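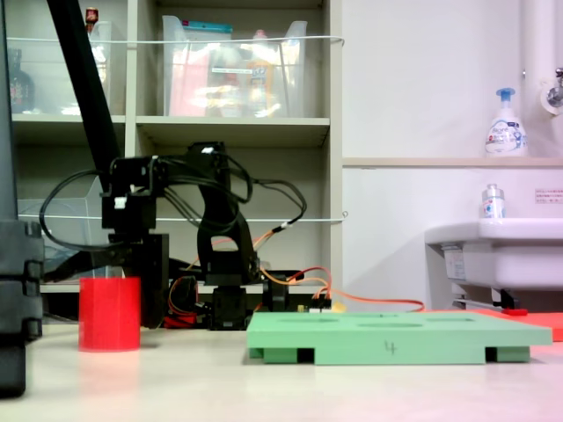 Home Issues Articles Authors Search

4.2 Who rides when the shower is locked

The Kinonley survey asked commuters what kept them from cycling to work, and the answers were the ones every such survey gets: traffic, rain, hills, sweat. We treat the first three as settled. Kinonley's traffic is what it is, and the hills predate the council. Sweat, on the other hand, is something an employer can do something about, and in Kinonley several employers had spent good money doing it. This section deals with what became of that money.

Of the 228 commuters who completed both rounds of the survey, most worked at a site with at least one shower. Far fewer knew it. Among those who did know, a common remark was that the shower was "for the bike people," by which they meant people who already rode in, owned the clothes for it, and had somehow been told where the key was. At the Drunel site the key was held at reception, which opened at nine. The working day also began at nine. Riders who wanted to wash before work were in effect invited to wash during it, and two of them did, with the knowledge of their managers and the envy of their colleagues.

We had expected distance to matter more than it did. Respondents living within 3 miles of work were only slightly more likely to ride than those living farther out, a result we checked more than once in the hope that it would go away. Access to a usable shower – unlocked, with a hook on the wall and somewhere to leave wet clothes – separated riders from non-riders better than miles did. The hook deserves its own mention. In the open comments it came up more often than helmets, and with more feeling.

Safavi's account of "facility theater" in office buildings is helpful at this point. Azadeh Safavi uses the term for amenities that exist mainly to be listed, and her test is a simple one: ask the person at the front desk how to use the thing. We tried this at each site. At Prieto we were walked to the door and shown how the tap worked. At Eltcombe we were told that there was no shower, and then, after a phone call, that there was one but it had chairs in it.

Figure 1. Share of respondents riding at least one day in September, by state of the workplace shower (none; present but locked or used for storage; open).

As Figure 1 shows, the middle group rode no more than the group with no shower at all. A locked shower performs like an absent one and costs a good deal more to plumb. The open group rode more often, and also kept it up better into the second round, when the mornings were darker. We can't rule out that keen riders had simply nagged their employers into unlocking the door, and at Prieto there is decent evidence that they had. Several people there described a long exchange of emails on the subject, some of which were forwarded to us without our asking.

Two further points bear on how far these results travel. First, every site in the sample had more than 1000 square feet of covered parking, nearly all of it given to cars, so bike storage was seldom the sticking point. Where a rack is missing, a shower may do very little. Second, we asked people whether they rode, and people round up. Rack counts taken at Drunel came in below what the Drunel staff reported, though one respondent explained that he kept his bike under his desk and would thank us not to bring it up with the building manager. We have left him in the totals.

Section 4.3 turns to the e-bike loan scheme, where sweat was less of a problem and chargers were more of one.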